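Disassembly Cell: Spring Progress Report

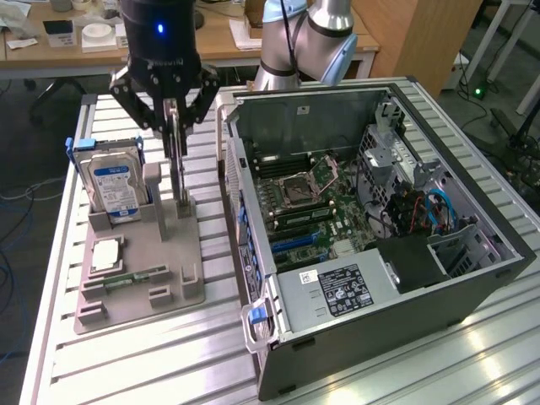
Flaltedholm Technical College / Automation Club / Desktop Teardown Team

The teardown team has moved from bench tests to full runs on a complete desktop tower. The task is the one set in the Grallow student brief: take a used PC lying on its side, remove the hard drive, one memory module and the CPU, and place each part in a known position where the next station can find it. Two arms share the work. Side panels come off by hand before the run starts.

Most of the effort this term went into the parts fixture. The first version was a flat tray with shallow outlines, and parts shifted whenever the gripper opened. The current version is 3D printed in gray and sits on the slotted aluminum table next to the case. The drive stands upright at the back, still in its caddy with the blue rails. The CPU has a square recessed pocket, and the memory module goes into a long slot just below it. Raised guide blocks around the pockets correct small placement errors. Pocket clearance was opened up twice, and the file in the club folder marked revision 5 is the one to print. Please delete older copies.

The CPU remains the hardest pick. The retention frame has to be fully open before the gripper comes in, and the approach must be vertical. Any tilt catches the part on the edge of the socket. Memory is easier once both latches are released, although the second module sits close enough to the first that the finger opening has to be limited in software. The drive is the most reliable of the three, provided the cable has been pulled clear.

Gilberto Restrepo rewrote the motion sequence in May. Each pick is now a separate routine with its own start pose, and a failed pick returns the arm to that pose and stops. Previously the program continued to the place step with nothing in the fingers. The new code also logs finger position at every close command. The log holds 3328 entries so far, and most of the failed closes belong to the CPU routine.

Calibration between the two arms is still done by touching off on the fixture. It takes 17 minutes when done properly. A printed target that both arms can reach has been drawn up under the working name Nundska, but it has not been tested.

Open items:
Memory latch release still needs a person.
Loose cables in the case are not detected and must be tied back before a run.
The fixture is held by friction and should be clamped to the table slots.

The team will run the complete sequence at the Weldu regional meet, where each entry gets 3 attempts and the best one is scored. Practice runs are Friday afternoons in the automation lab. Members who want time on the arms need the safety sign-off first. Forms are in the tray by the lab door.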